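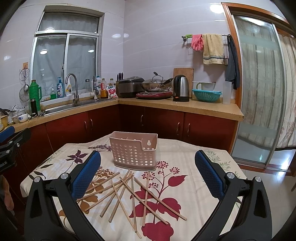 ## Chopsticks, grippers and my new job title

I've been at Womdale for a good while now, most of it on the kitting line, and in October my badge changed from "packer" to "handling trainer." People keep stopping me by the coffee machine to ask what on earth that means, so the newsletter folks gave me this corner to explain it!

Short version: I pick things up with a gripper. I squeeze the handle, the jaws close on a chopstick, and I try to get it into the pink holder without knocking the thing over. Then the next one, and when the table's clear I scatter them all again and start over. We do a lot of this in kitchens, on ordinary tables with ordinary tablecloths, with the rice cooker and the kettle and the dish towels right there behind us. The recordings go to the Vekberg team, who use them to teach the arms that are going in on line 2 (they want everyday clutter and busy patterns, and boy, does a leaf-print tablecloth deliver).

Chopsticks are awful, by the way. They're skinny, they roll, they lie across each other, and if you grab one near the end it swings around on you. My first week I dropped so many that I went home and practiced with the salad tongs. A mug feels like a vacation after that. We're supposed to reach 1,000 good pickups per object before we move on, and I can tell you the chopsticks took me a whole lot longer than the mugs did.

So what has changed on the floor? For me, mostly my wrists and my hours. Packing was 400 kits a shift, same motion all day, and I used to ice my hand when I got home. Now I get a break every hour and my thumb is what complains (squeezing that trigger is no joke, try the foam sleeve if you haven't yet). I also sit down more than I used to, and I miss the noise a little, and I really miss the line 2 crowd at lunch. Our breaks don't match up anymore, which is a bigger deal than it sounds.

I know some of you are worried about where this goes. I was too, and I still am on some days. It's a strange feeling to spend a morning teaching a machine something your own hands have done for years. What I can pass along is what we were told at the Baloyi site meeting: five of us have moved over to handling so far, at the same pay grade, and the arms will do the small loose items first while people keep the inspection and the mixed orders. I asked what happens after that and the answer was that they'd come back to us in the spring. I wrote it down, and I'm going to ask again.

If you'd like to try the gripper, there's an open hour in the Trirkon room after the first shift every week. Bring short sleeves and some patience. We're also looking for more household stuff to practice on, so if you've got odd lids, clothespins or a drawer full of mismatched spoons, drop them in the bin by the time clock. No glass, please, I've got enough to worry about!

*Posted 8 February 2024*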